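Entry closet

An entry closet is a small storage space near the main door of a house, used for coats, shoes and bags. Most have a single rod with a shelf above it, set 60 inches from the floor.

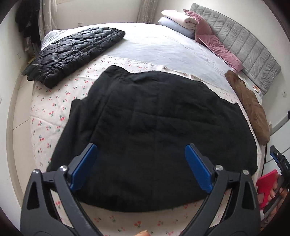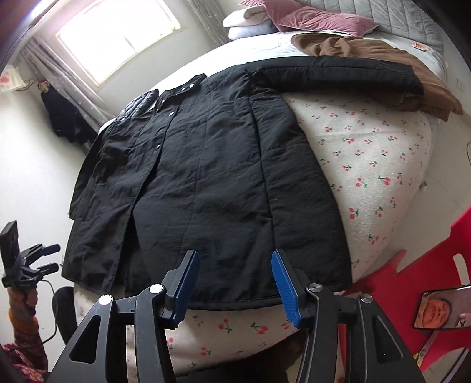

Depth matters more than width. A shallow closet can use hooks or a pull-out rod – both are common in older homes. In the Genlow plan, drawn by Narendra Bansal, the closet opens onto the side hall and has a bench. Doors may be hinged, sliding or folding.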